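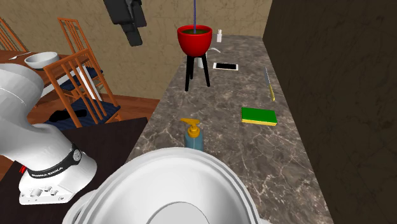
Kitchen layout, sink side. Sponge at right, soap bottle near the sink.

April, notebook for the Tasia course project. Entry by Leanne Stockdale, started 2:15 pm.

Goal for this afternoon was to get the kitchen to load the same way every time and start on the sponge task. Shengli merged his changes to the loader last night, so I pulled those first. One conflict in the task list, kept his version.

The layout is the one Nermina made. Arm on the dark table, sink in front, long marble counter going back to the wall. I like it better than the old one, but the counter is narrow and the cabinet wall is close on the right. Mawuli thinks the elbow will hit it when we reach for the knife. Left the knife out of the task list for now.

Sponge task, first pass: 222 episodes with the scripted policy. 60 failures. Went through the logs by hand and most of them are the same thing — the fingers close on the green top too high and the sponge tips out. Lowered the grasp height by 4 mm and reran a short batch. Better, but I did not keep the log, so don't quote it.

Soap bottle: not started. The pump head is going to be a problem for a top grasp. Jinlong suggests coming in from the side, below the pump. He will write that one.

Phone: the collision shape is a plain box and it slides when anything touches it. Friction is probably still at the default. Nermina to check.

Red pot: leave it where it is. Nobody has a task for it, and the stand legs are thin enough that the contact solver gets slow if the arm bumps them. Same for the chairs — they are background for us and should be fixed in place. I set the two nearer ones to static. Need to do the third.

Training: Mawuli wants some 4,000 demos before we train anything for the class demo. We have 2,021 saved, but those are from the old layout and I don't know if they are worth mixing in. Ask Zelenák before deleting. They are on the Sakotus drive under old_counter.

Bug: resetting twice in a row leaves the gripper half closed. Only happens if the second reset comes before the arm is home. Workaround is to wait one second. Shengli has it on his list.

Next time:
finish the static flags
rerun sponge at the new height, full batch, keep the log
Jinlong's side grasp
settle the seed file, we have two

Stopped 5:40 pm. Batch machine is free if someone wants it overnight.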